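Kivent to Wiken: I'll believe it when he holds up the scarf

Another week, another winger we are definitely signing.

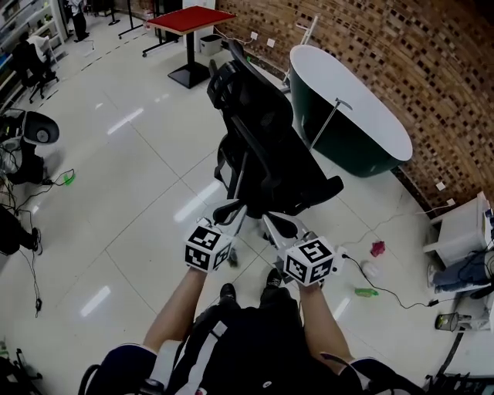
Office chair, tipped on its back on the tiles.

If you have managed to avoid it, well done. The story goes that Wiken have agreed personal terms with Kivent, that the two clubs are "not far apart", and that it could all be wrapped up by Monday. I have now read this in at least four places, and as far as I can tell every one of them got it from the same post, which has since had its wording changed from "agreed" to "close to agreeing". That's quite a change. I've been close to agreeing to run a marathon for most of my adult life.

I'm not saying it won't happen. Deals do happen. I'm saying that the evidence so far would fit on a beer mat, and that a lot of people who were telling us in December that we were skint are now telling us we're about to break our wage structure for a wide player who has had one good half-season.

So let me go through what we know, as opposed to what we'd like.

Kivent's contract at Kavanagh runs out in the summer after next. That is on their own website. Kavanagh have not said he's for sale. Their manager was asked about it after the weekend game and said he "expects all his players to be here", and you can read that however you please. Some of our lot have read it as a come-and-get-me from the club. To me it read like a man who wanted to get on the coach.

The player himself has said nothing. He did like a photo of our ground on social media, and there was a whole evening's worth of excitement over that. It was a nice photo. It had a sunset in it. I liked it as well and I can't see Wiken offering me a deal.

Then there's the fee. I have seen three different ones, all from people "in the know", and the highest is more than double the lowest. If the people in the know can't agree to within that sort of range, I'd suggest they aren't very far into the know.

Right, the player. I've watched more Kavanagh than is good for me this season, mostly because they're on at a time when there's nothing else, and I do like him. He's quick over the first few yards, he'll run at a full-back all afternoon and he doesn't sulk when it goes wrong. His crossing is a mixed bag. People keep posting the same clip of the one he whipped in against Surkus, and fair enough, it was a beauty. Go and watch the rest of that game though. He hit the first man over and over, and was taken off with the match still there to be won.

The numbers get quoted a lot too. Seventy-one league games is not nothing, but he has started a good deal fewer than that and the totals people throw around don't tell you which were starts and which were a quick run-out at the end. I had a go at working it out and gave up at the cup ties. What I can tell you is that his best run of form came when Kavanagh were playing with two up front and he had someone to aim at. We play with one, and ours spends half the match on the halfway line having an argument with a centre-back.

Nobody seems very bothered by this. The idea appears to be that you buy a winger, put him on the wing and goals fall out. We have tried that. We tried it with the last one, who was also quick and also cheap for what he was, and who is now on loan at Surkus playing left-back. I had high hopes for him too, for what it's worth. I wrote a whole post on here saying he'd be our player of the season by spring. It's still up if you want to go and laugh at it.

What I think is really going on is something much duller. His agent would like a new deal at Kavanagh. Kavanagh are dragging their feet. A story then appears that a club in the same division, with a big enough name and a daft enough support, is very keen. Funny how that works. Give it a fortnight and I reckon there'll be a video of him signing an extension, with a bit of piano on it, and he'll say it was an easy decision.

If I've got that wrong, I'll say so. I got the goalkeeper wrong. I said he was a panic buy and he's been our best player by a mile.

The other thing that bothers me is where he'd fit. We have two wide players under contract who can't get a game between them, plus the young lad who came on against Surkus and looked better than either. He's had 144 minutes all season. That's less than two full matches for somebody every coach at the club is supposed to be raving about. If Kivent comes in, that's him gone back to the under-21s or out on loan to somewhere with a slope on the pitch, and I'd be sorry to see it. I'd rather find out what we've got first. It costs nothing to give a teenager a run in the side when you're sitting in mid-table with very little to play for either way.

I know what the answer to that is, because I had it put to me at some length in the pub: ambition. We need to show ambition. I've never been sure who we're showing it to. The two seasons we showed the most of it we finished below where we are now and had to sell the right-back to pay for it. A left-back who could defend the far post would be a very ambitious signing in my book. So would a second centre-half who doesn't get injured getting off the bus.

Have a look at the goals we've let in lately. Most came down our left, several from a ball over the top that anyone could see coming from row Z. Kivent won't help with that. He tracks back when he's in the mood, and at Kavanagh he has a full-back behind him who does a lot of his running. Ours would need a map.

There's also the small matter of ticket prices. The club wrote to us all before the season started to explain how tight things were and why an adult seat in my stand was going up by 80 quid for the year. I paid it and grumbled, same as everybody round me. If there turns out to be a pile of money for a winger after all, I'd quite like another letter.

Anyway, for those keeping score, this is how the stories we've been fed this window have gone. The striker from abroad whose medical was booked: never arrived. The midfielder who was "desperate to come home": signed for someone else, looked delighted. The swap deal with Surkus, which I don't think one person at either club had heard of, was on every forum for a weekend and then vanished. And the one player we did sign, the reserve keeper, wasn't mentioned by any of the experts until the club put his picture up one morning at breakfast time. Every account that had missed it then told us they'd known for days.

That's usually how it goes with us. The ones you hear about don't come and the ones who come you haven't heard about, and for that reason alone I'd bet against this one.

I'll be at the match on Saturday as usual. If he's sat in the directors' box in a big coat, I'll hold my hands up and you can all have a go at me in the comments. If he's playing for Kavanagh at the same time and hitting the first man with a corner, I'd like a bit of quiet.

Comments are open. Please don't send me the sunset photo, I've seen it.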